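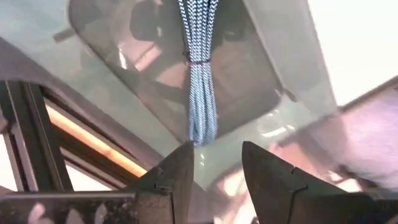 Worktable

A worktable is a table made for doing tasks by hand, such as sewing, drawing, sorting, repair, or the preparation of food. It is distinguished from a dining table mainly by its height and by the treatment of its top, and from a workbench by its lighter build. A workbench is usually heavy, often fixed to a wall or floor, and fitted with a vise. A worktable can in most cases be moved.

History

Tables set aside for work are found in many early households and workshops. In smaller homes a single table served for both meals and work, and the top was scrubbed or turned over between uses. Separate worktables became more common as rooms were given fixed purposes. In Europe the term also came to mean a small piece of parlor furniture with drawers and a cloth bag for needlework – a sense still used by antique dealers.

The furniture historian Macarena Barrios divides later worktables into two groups: those made by the people who used them, and those bought from a maker. In her study of the Marinho workshops, she notes that tables of the first kind were often repaired with unmatched boards and seldom thrown away.

Construction

The usual form is a flat rectangular top carried on four legs, joined below the top by rails. Stretchers may be added near the floor to keep the legs from spreading. Trestle tables use two end supports in place of legs and can be taken apart for storage.

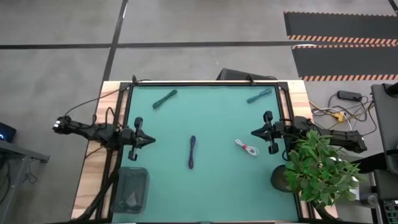

The top receives more wear than any other part and is often made so that it can be sanded or replaced. Softwoods are cheap and easy to work but dent under pressure, while hardwoods last longer and weigh more. Knots do not by themselves make a board unfit for use. A light wooden top may have darker knots and grain marks at one side, as in the table shown, and still serve well if the surface is level. Much of the wood can also be protected by a mat, here teal-green and held within a black metal frame, with pale strips of the top left visible outside it.

Height

A worktable used while seated is normally close to the height of a desk. One used while standing is higher, so that the worker need not bend at the waist. Daiane Dantas, writing on school craft rooms, recommends that a room used by both children and adults have tables of two heights.

Care

Bare wood is wiped with a damp cloth and dried at once, as standing water raises the grain. Oil finishes are renewed when the surface looks dull. Varnished tops need less attention, but deep scratches in them are harder to mend. Mats should be lifted from time to time so that grit does not collect beneath them.

See also

Desk
Drafting table
Trestle table
Workbench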